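Open day at the Drostard clinic, Broltside

So I finally got myself over to the Drostard open day, and I'm so glad I did! I've been on HIV meds for 10 years and had never seen the research side of the place. The Bright study team had a table by the stairs and talked me through their quality of life survey (sleep, mood, money worries, all of it). It takes 5 minutes to fill in, twice a year. 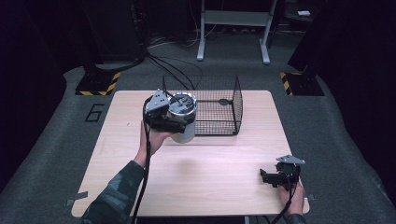
I asked why they care so much about sleep, and the nurse said switching pills can mess with it for weeks. Tell me about it! My last switch had me up at 2 every night. After that we got the pharmacy tour, then coffee in the Oritz room, which was packed. Next one's in October and parking is free after 6.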